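Notebook, grasp planning and perception
Aug 18, 2025

Continuing from the last entry, where I stopped in the middle of the depth filter. I write this one longer than usual because Märta Söderlund takes over the planner branch next week and she asked that the reasons are written down together with the results.

State of the code this morning: the segmentation node runs, the pose node runs, the planner accepts the output of both, and the grasp it proposes on packaged goods is still bad in a way I did not understand on Friday. I think I understand it now. First what I tried.

1. Replay with the old threshold

I took the Granström set (2558 frames, all snack packets and small wrapped things on trays and tablecloths) and ran it through the pipeline with no change, only to have a clean base. I should have done this before I touched the filter. The planner gave up on 470 of the frames, which means it returned no grasp at all inside the time limit. I looked through these by hand for most of the morning. They are not random. Almost all of them have clear or shiny plastic near the middle of the view, and a patterned cloth under it.

I had believed that the time limit was the problem, because the log says "timeout" in each case. The log is misleading. The planner times out because it receives too many candidate surfaces, and it receives too many because the segmentation cuts one bag into several pieces. So the message is correct but it points to the wrong node. I have changed the text of the message so that it also prints the number of candidates. This small change helped me more than anything else today.

2. What the segmentation does with plastic

With a paper box the mask is one region with clean borders. With a bag the mask follows the print. Where the bag has one strong color at the top and another color at the bottom, we get two objects, and if there are large letters in between we sometimes get a third one. Highlights are a separate trouble. A small highlight becomes a hole in the mask, and the planner then thinks that it can put a fingertip inside the hole.

The cloth makes it worse. The merging step joins neighbor regions when their mean color is close, and this rule was written when we had only the gray table. On a printed cloth there is nearly always some band of the print which has the same color as the packet lying on it. Then the packet is merged with the cloth and disappears, or, what is more dangerous, it is merged with a part of the cloth and comes out as a large object with a strange outline.
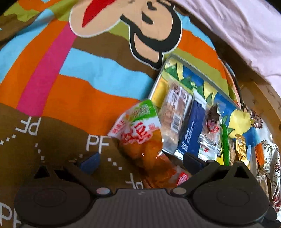 I made a list of frames where this happens and saved it as hard_cloth.txt in the shared folder, next to the loader. Please do not sort the file, the order is used by the viewer.

The first idea was to raise the color threshold. This I tried in January already and it is in the old notes, but I had forgotten the outcome and had to find it again: the packets stay whole a bit less often and the cloth breaks in hundreds of small islands. The run time doubles. So no.

The second idea was to give the merging step the depth in addition to color. Two regions are merged only if the colors are near AND the depth is continuous over the common border. It is simple and I wonder why we did not have it from the start. I think the reason is that the depth on clear plastic is missing or wrong, and we were afraid of it. But at the border between a packet and the cloth we do not need the depth to be right, we need only that it jumps.

3. Depth continuity test, details

For each pair of neighbor regions I take the pixels along the common border, step a few pixels to both sides, and compare the median depth. Median and not mean, the mean is destroyed by one bad reading. If less than half of the border pixels have valid depth, the test returns "unknown" and the pair goes back to the color rule, with a stricter limit.

The class for this is BorderDepth in the perception package. It has three return values (same, different, unknown) and I ask that we keep it so. When I first wrote it as true/false, the unknown cases were counted as "same" and I lost two hours looking for the bug in the planner.

Mistakes I made, so that the next person does not repeat them:

- The depth image and the color image were not from the same time stamp in the replay. The loader takes the nearest one, and for fast wrist motion the nearest one is not near enough. I now drop the pair if the difference is over 20 ms. We lose a few frames by that.
- I used the border of the mask after smoothing. After smoothing it is not the border anymore. Use the raw mask.
- The fingers of the gripper are always in the view and they were treated as objects. There is a static finger mask in the config, but it was made for the old fingertips and is too narrow. I drew a new one. The config key is the same, finger_mask, only the file is new.

About the last point: because the old mask was too narrow, a thin line of fingertip was left on each side, and the merging step connected this line with whatever lay behind the fingertip. In the candidate list it looked like a thin object very close to the camera. The planner liked it very much, a thin close object is easy to grasp. I believe this explains the strange proposals which Märta reported from the Trandside runs, where the target was placed exactly at the right finger. I have not checked it on her data yet.

4. Results after the change

Same Granström set, same time limit, same planner version.

The frames without grasp went down from the number above to 200. I do not want to be too happy with it, as I have looked at these frames so many times today that I have probably tuned for them without wanting to. The Rutell set I did not touch, and it should stay untouched until the parameters are frozen.

From the remaining failures I opened a good part. Mostly they are of two kinds.

First kind: packets standing or lying side by side in one row, touching. There is no depth jump between neighbors, or it is smaller than the noise, and if the neighbors also have similar color they become one wide object. The planner then says, correctly, that the object is wider than the opening of the gripper. I do not see how the border test can solve this. Maybe the seams and end crimps of the packets can be used, they are quite regular, but this would be a learned detector and a new piece of work.

Second kind: a soft bag which reaches in between the fingers. A part of it is hidden by the finger mask, and the pose node fits the long axis only to the visible part. The axis comes out turned, in the worst cases by almost a right angle. Here I think the fix is easy. The pose node should know which border of the mask is a true border and which is only the edge of the finger mask, and should not fit to the second one. The information exists already in the segmentation node but it is not published. I started a message field for it, occluded_edge, and it compiles, but nothing reads it yet.

5. Run time

The border test adds about 20 percent to the segmentation step on the lab computer. The planner becomes faster as it has fewer candidates, so in total the loop is a little quicker than before. I have not measured on the small computer in the cart. There the memory access is slow and the result may be different.

If it is too slow there, one can skip the test for regions under a minimum area. I tried this quickly and the masks looked the same to me, but "looked the same" is not a measurement, and the option is off by default.

6. Discussion with Märta in the afternoon

She does not agree with me on the stricter color limit in the unknown case. Her opinion is that for clear plastic the depth is unknown nearly always, so these packages go always through the strict rule and are cut in more pieces than before. She showed me frames where it is so. I had looked only at the frames without any grasp, and in her frames there is a grasp, only a poor one, at the end of the package and not at the middle.

She is right, and it also shows that our number is not a good one. "No grasp returned" is easy to count, but it says nothing about a bad grasp. We agreed to add a second score, the distance between the proposed grasp center and the center of the hand-labeled outline, for the frames which have labels. The labels come in the Onditwood format, and the reader for it is in tools, with one known fault: it flips the image rows when the header has no orientation field. Check the overlay by eye before you trust it.

For the unknown case she proposes to look one step further, to the neighbors of the neighbors, and to decide from the depth there. I am a little afraid of the complexity. But she will try it on her branch, and I keep mine as it is until we can compare with the new score.

7. Open points

- Run the new finger mask alone, with the old merging, on the Trandside runs. I want to know how much of the gain comes only from the mask. It could be most of it, and then sections 2 and 3 are less important than I write here.
- Read occluded_edge in the pose node.
- Second score, script and one table. Märta writes the script, I check the labels.
- Holes from highlights: at the moment I fill every hole under a fixed area. For packages with a real hang hole this is wrong but harmless, as we do not use the hole for grasping.
- Measure on the cart computer, with the test on and off.
- The unit test for the loader fails since I added the time stamp check. The test data has no time stamps. Needs new test data, I did not want to weaken the check.

Branch is border-depth, last commit before dinner. It does not include the new message field, this is in my stash on the lab computer - ask me if you need it before I push.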